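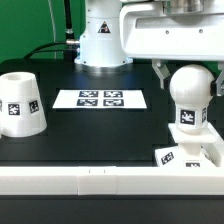
Irkley replied: Darker sky won't fix that. At 300 mm untracked you are trailing long before the shadowed floor of the crater shows anything. Stack more frames and stop pushing the ISO.

Hokora
Mar 22, 2022
I did stack. 119 frames, best 8 kept. The rim is sharp and the floor is still mush.

Irkley
8 is far too few. Noise falls with the square root of the number of frames. Keep half of them and sharpen afterwards.

Govdale
Disagree. If the seeing was poor, half the set is poor and you average in the blur. The Moon was low as well. Hokora, what altitude?

Hokora
Didn't note it. Above the neighbour's roof, not by much.

Govdale
Then that is most of your problem. Wait until it is higher and repeat with the same settings.

Irkley
Altitude matters, but he can't judge it from 8 frames. Same data, 60 frames, then compare. It costs nothing.

Assunção
Is the floor in shadow or only dim? With the terminator that close the central peak can be lit while the floor gets no direct sun. I had this in December with a 2000 mm scope and spent two evenings blaming the focuser.

Hokora
Peak is lit, west half of the floor is black. The east half is the part I meant.

Assunção
Then ignore the west half and try again a night later, when the sun is higher over it.

Govdale
Agreed on that. Still wouldn't use 60.

Hokora
Restacking tonight with both. Will post the two crops side by side.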